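Firkden Floor Refresher, 28 oz bottle
Reviewed December 7, 2023

The label on the Firkden bottle promises "years of shine in one afternoon." I have used enough floor products to doubt any sentence with both years and an afternoon in it, so I bought one bottle at the Powell hardware store for $15 and did the hallway and half of the dining room. I left the other half alone to compare.

It goes on thin and smells like a school gym. The directions say to wait 33 minutes between coats, an oddly exact number for something you spread with a mop. I waited an hour and the first coat was still tacky by the back door.
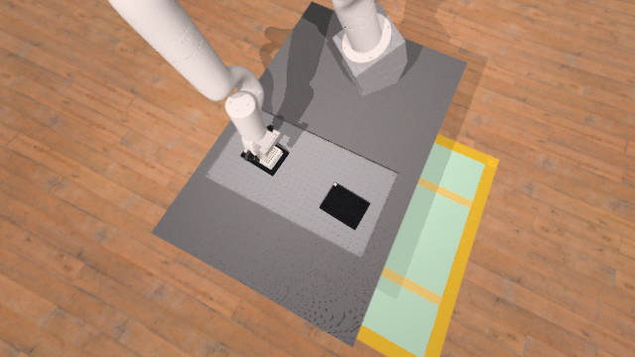 Does it hide scratches?
Only the faint ones. Anything you can catch with a fingernail looks the same as before, maybe a little shinier around the edges.

I will give it this much - the treated half did look better for most of July. By the time we had the heat on, I had to get down on my knees to find the line between the two halves. The Ulano cleaner I normally use costs less and makes no promises.

There is also the matter of getting it off. Bistgate, who make the remover Firkden recommends, want nearly as much for their bottle as the polish costs, and the Firkden label mentions this in very small type on the back.

Two stars. Fine for a rental you are about to leave.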